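Print this page
E-mail this page

Reading time: 5 minutes

Akura perception and planning tools: frequently asked questions

These answers were written by Bilal Hakim for teams deciding whether to put Akura on their own machines. They are blunter than the product page. Last revised June 11, 2025.

Does Akura learn a task from demonstrations by itself?

No. It turns recordings into tidy, time-aligned episodes, and it runs a policy that somebody else has trained. The training in the middle is yours. We have seen the word "automatic" used of this step in talks, and we would ask anyone who uses it how many people they had cleaning data that month.

How many demonstrations will I need?

We don't know, and we distrust anyone who answers before asking what the task is. On our own folding task, 200 episodes gave a policy that looked good in a video and failed as soon as the cloth was turned round. With 700 it was usable on the table we had recorded on. Going to 1,000 on that same table bought us very little. Moving to a different table bought us more, and we should have done it sooner.

Can I collect everything in one room?

You can, and your results in that room will flatter you. A policy trained in one place picks up on things you didn't mean it to: the colour of the tabletop, the row of lights overhead, a chair that never moves. The wide lenses people favour for hand-held grippers make this worse, as they take in half the building along with the fingers. Try an episode set from a second room before you believe any success rate.

Should I clear the background before recording?

Opinions differ here. The Shehata group hang plain sheets round the table and get lovely smooth training curves. We record with the office going on as usual, people and all, and get uglier curves. Our view is that a policy which needs sheets to work will need them for ever, but we haven't run the comparison properly and neither have they.

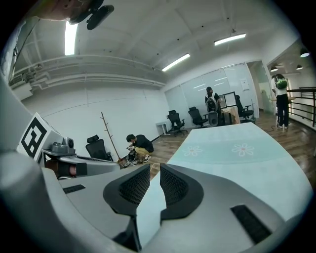
Finger pads and a marker cube in view, with the flower-print table and the office beyond.

What do the printed markers do?

A marker of known size gives the software something to measure against. If the camera can see it clearly, Akura can work out where the part carrying it sits relative to the lens. If the marker is seen at a steep angle, the answer gets noisy, and the tracking file will say so in the confidence column. Please read the confidence column. Half the "planner bugs" sent to us are marker poses that had been wobbling for seconds before the planner did anything odd.

Why does the pose jump when nothing has moved?

Usually glare, blur or a poor lens calibration. Square markers also have an old problem: seen small and nearly face on, two different tilts can fit the same corners almost equally well, and the solver flips between them. We filter for this. The filter hides short flips and does nothing about long ones. Turning the smoothing up until the graph looks nice is a way of storing the wrong answer more neatly, and we wish the slider went less far than it does.

Do I have to calibrate each lens, or can I use the supplied file?

Calibrate each one. The supplied file is there so that the demo opens. With a fisheye lens the straight edge of a table bends a good deal towards the side of the picture, and a small error in the model turns into a large one out there. Check afterwards by undistorting a few stills and looking at things you know to be straight, such as door frames, railings and ceiling lights. If they still bow, do it again.

Is the reported calibration error enough to go on?

Only as a warning. A low figure means the model fits the pictures you gave it. If all of those had the board in the middle, it says next to nothing about the corners. Spread the board about and tilt it.

How does gripper width get recorded?

From the video, by following markers on the moving parts, or from an encoder if your tool has one. The encoder is better. The video route works well enough for picking up boxes. For thin cloth, where the whole task lives in the last sliver of the gap between the fingers, we would not rely on it.

Can I mix recordings from two grippers?

Yes, provided both are described in the same way and share a clock. Shared clocks are where this goes wrong. Akura can correct an offset of up to 30 milliseconds between streams, and it will happily try to correct a bigger one and get it wrong without complaint. Newer builds print a warning. It is easy to miss.

Does it work with the Mimach controller?

It sends targets to the Mimach controller and reads joint states back. It does not take over force limits or stopping, and it shouldn't. Keep those in the controller, where they have been tested. A learned policy will now and then ask for something daft, and the thing that refuses should not be part of the same program.

Will a policy from hand-held data run on any arm?

This is claimed a lot. A person's wrist can reach places that your arm can't, and can do so faster. Akura checks each episode against the arm you name and throws out the ones it can't follow. Look at how many it throws out. On the Gemmont arm we lost a whole class of motion – reaching in from the far side of the table – and found out only because we went looking for it.

Why did my success rate drop after an update?

Between versions 3 and 4 we changed how images are cropped. A policy trained with the old crop and run with the new one gets worse without any error being raised. Set crop_mode to legacy for old policies. We should have made it refuse to load.

Do you publish a benchmark?

There will be one in September, if the test tables agree with each other by then. At present the same policy scores differently on two of them and we can't say why.

Where do I send a fault report?

Use the form in the tool, and attach the raw recording. A screen capture of the viewer tells us what the viewer drew, and that is one of the things that may be broken.

Related items
Reading the tracking confidence column
Calibrating a fisheye lens, start to finish
Using Akura with the Mimach controller
Shared clocks and dropped video
Gemmont arm: reach limits and rejected episodes

Print | E-mail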